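Can a machine fold my laundry yet?

Posted 8/20/21

My sister asked me in May if she should wait with buying a new dryer, because "soon there will be a robot for everything." I told her to buy the dryer. But the question stayed in my head all summer, and I have read more papers on cloth folding than is healthy for a person whose real work is bookkeeping for a window company.

So I write down what I think now. I am not an engineer. I do laundry for a family of 5, and I think this gives me some right to speak.

Why the easy part is already done

We forget that the washing itself was once the terrible part. My grandmother gave a full day to it. The drum solved this by not caring what is inside. A sock, a tablecloth, a pair of work pants, everything turns together in the same water, and the machine does not need to know which is which.

After the drum comes the part where you must know. You take out one thing, and you have to understand what it is, where its top is, if it is inside out, and if the thing hanging from it is a sleeve or another shirt. I do this without thinking while I listen to the radio. For a machine every one of these questions is a project for two or three years.

The jacket problem

Most folding demonstrations I have found use a towel or a T-shirt. I understand why. A towel has four corners and no opinion. Once the machine has found two corners which are neighbors, it can lift, pull straight and lay down.

A jacket with a hood is another category. The hood does not want to be flat. The sleeves go where they want. If there is a cord inside the fabric, it makes a thick place, and when you pull on this place, you don't move the jacket, you only change its shape. And black is the worst color, I think, also for people. In the evening I cannot always see where one layer of a black jacket stops and the next one starts, and a camera must have the same trouble. A gray reflective line along the seam helps more than you would expect, it is like a road marking.

Then there are the fingers. Two fingers with rough pads can hold a bunch of cloth well enough. What they cannot easily do is what my thumb does, to rub a little and feel if I have one layer or two.

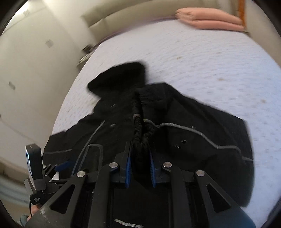 Wilma Cuypers wrote under my last post that I am asking the wrong question, and that a hand with two fingers is enough if the head behind it is good. She folded for a whole winter with her right arm in a cast, using her left hand and her chin, and the piles looked the same as before. In her opinion the fingers are an excuse, and what is missing is the knowledge of what to do when the cloth falls wrong.

I thought about this for a week and I believe she is mostly right. I tried it myself, with thumb and one finger only on each hand, like a crab. Shirts were slow but possible. A fitted sheet was a disaster, but with ten fingers it is also a disaster. The zip jacket of my son took me four tries, and what saved me each time was that I knew how to start again. I shook it out and laid it down differently. I did not need a better finger for this.

Her chin I count as a third finger, though. Sorry, Wilma.

What it costs to be slow

There is a small company in the next town, Prulgate, which washes work clothes for garages and bakeries. Milan Verbruggen runs the floor there and was kind enough to show me how they finish the clean things. They tested a folding line from Tukura. For flat pieces, he says, it was excellent – napkins, aprons, towels, all day long without complaint. For jackets it needed a person at the entrance to hang each piece correctly on two clips. The person at the entrance was so quick that she could have folded the jacket in the same time. They kept the line for the flat pieces and sent the jacket part back.

They handle 3,301 pieces in a normal week, so a few seconds matter very much to them. At home I think differently. If a machine needed 4 minutes for one jacket, but did it alone while I sleep, I would be happy. I don't pay it by the hour. Slow is fine for me, but I cannot accept that I must stand beside it and help.

And "folded" also needs a definition. On a shop shelf, the fold must be perfect, with the sleeves hidden and the edges straight. On my bed I want a more or less rectangular thing which can be carried to the closet without opening. A corner that stands up a little is no tragedy. If the engineers would aim at my bed and leave the shop shelf for later, maybe we would be further.
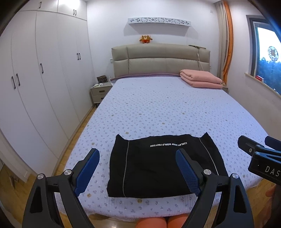

My list, from nearly possible to not soon

Towels and napkins: possible now, in a laundry company, with a big machine. For home I would say a few years, if the price becomes normal.

T-shirts: possible when somebody lays them flat first. This is the half of the work that I dislike, so it helps me little.

Jackets with hood: I have seen it done slowly, with many tries. Not a product.

Matching socks: the camera part should be easy. Picking one sock out of a pile of socks, I am not so sure.

Fitted sheets: please solve this for humans first.

Putting it all in the closet: here I see almost nothing, and I don't understand why people talk so little about it. A folded pile on the bed at ten in the evening is still work for me. The machine would have to open a door, find the right shelf, and push the pile in without destroying the one that is already there.

My sister has the dryer now, and she is satisfied with it. She still folds on the kitchen table. If you have used a folding machine at your work, and not only seen the video, please write to me how it handles sleeves.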